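March 2, 2019

So it's Saturday, my feet are up on the other chair, and I finally have enough coffee in me to write about the folding thing. A few of you asked after I grumbled about it in the last post, and I said I'd get to it once I'd calmed down. I have mostly calmed down!

Quick background if you're new. I work in the returns room at Drestolier, the clothing warehouse out past the rail yard. When you order three shirts and send two back, somebody opens your bag, checks the shirts for makeup and dog hair, folds them so they look like you never touched them, and puts them in a fresh bag. I've been doing that for a good while now and I'm fast. I'm also a bit vain about it. Give me a long-sleeved anything and I'll hand it back to you square.

On a normal day the room handles 2,000 pieces. Before Christmas it's a lot worse, and by January nobody's wrists work (I slept in a brace for most of this winter, very glamorous). So when management told us they'd signed with Hirvonen to automate part of the folding, I had two feelings at once. One was oh thank goodness, my wrists. The other was oh no, my rent.

The system is called Caneo, and I'll say right away that it's not what I pictured. I was imagining a big metal arm in a cage. What we got first was a table with a grid mat and a pair of pinchers you hold in your own hand. You pick up the sleeve with the pinchers, you lay it over, you pick up the hem, you lay it over. The pinchers record the whole business and the recordings go off to teach the machine. So for the past few months the job has been folding like a robot so that a robot can fold like me.

It is SO slow at the start. You have no idea how much of folding is in your fingertips until you can't feel anything. With my hands, I know if I've got one layer or two. With the pinchers I was grabbing the front and the back together and dragging the whole thing sideways, over and over, and saying words I don't say in front of my mother.

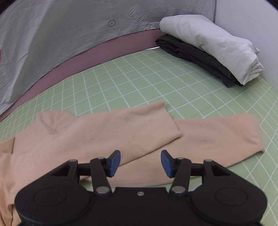
Sleeves are the worst of it, by the way. Anybody who's folded for a living will back me up. A body is a rectangle and it'll behave. A sleeve has opinions. It goes where the last crease told it to go, and if the cuff has rolled under you have to flip it before you do anything else, and I do that flip without thinking, with my pinky. The pinchers don't have a pinky. I spent most of one shift working out how to do a pinky flip with two fingers, and when I got it I did a little dance by the label printer.

Then came the part I didn't expect, which is that I started noticing how I work. I always start with the left sleeve. I smooth toward myself, never away. I give the collar a tug at the end that does nothing at all – I checked, I folded a bunch without the tug and they looked exactly the same. Somebody trained me to do that tug when I was new and I've probably passed it on to every new hire who ever stood next to me.

So now the tug is in the recordings, and some machine is going to tug collars forever. I find that funny and also a little touching? I don't know. It was a long winter.

Now the money stuff, which is what most of you really want to hear about. We get 79 cents an hour on top of our regular rate for the hours we spend at the teaching tables. That's it. I laughed when I saw the memo. There's been plenty of break room talk about whether that's fair, given that Hirvonen gets to keep what we teach it and can sell it on to the next warehouse. When I asked our manager whether we'd see anything from that, I got a very long answer with no yes in it.

What we did get, and I'll give them credit, is a written promise that there won't be layoffs in returns through June. People who lose folding hours can train for inspection, which pays better, or for running the machines once they come. I've put my name down for inspection. My eyes are still good and my wrists aren't, so that seemed like an easy call.

But June is June. It's not very far away! I can read a calendar, and so can everybody else at the tables. The mood goes up and down depending on who's been talking to whom. One day we're all cheering because someone nailed a hoodie in a single try, and the next day it's dead quiet and you can hear the tape guns from across the building.

I will say the work itself has gotten more interesting. Plain folding is the same thing all day. At the teaching tables they want variety, so you don't get a tidy stack of identical tees, you get whatever. Checks next to plains, plastic next to cloth, slippery next to stiff. They want it messy because returns are messy. If you've ever seen what people stuff into a return bag you'll understand (please, please check your pockets).

And I've gotten good at it, which annoys me. I wanted to be bad at it on principle. But you put a task in front of me and I'm going to try to do it well, that's just how I'm built, and by the middle of February I could do a long-sleeve with the pinchers without swearing once.

I put a shorter version of all this on the warehouse workers' board last week, along with a photo, and the replies were all over the place. 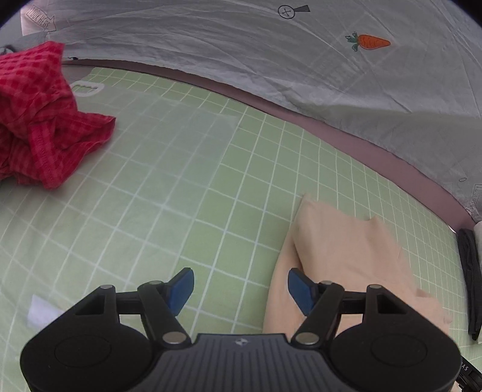 Flimano wrote that their place went through the same thing with box packing, and the promise on paper was kept to the letter and then ended the morning after it ran out. Half the packers had moved to better jobs inside by then, and the other half had been waiting to see what would happen. Flimano's advice was to sign up for whatever training is on offer now, while they still need us at the tables, and to get the new pay rate in writing before the first day.

I've read that one a few times. It's good advice and it made my stomach hurt. I printed it and took it in, and it's been taped up next to the microwave since. A couple of people who'd been on the fence went and put their names down for inspection that same afternoon. One person told me to stop scaring everybody, and okay, I hear that too.

I asked on the board if the packing machines had at least saved people's backs. Still waiting on an answer there.

As for me, I'm at the tables again Monday, then I start inspection training later in the month if they don't move the dates on us again. They've already moved them 2 times. My wrists feel better than they have in ages, so that part of the deal is real, and I'd be lying if I left it out.

Anyway, there's a basket of my own laundry sitting right next to me and I am not folding it today.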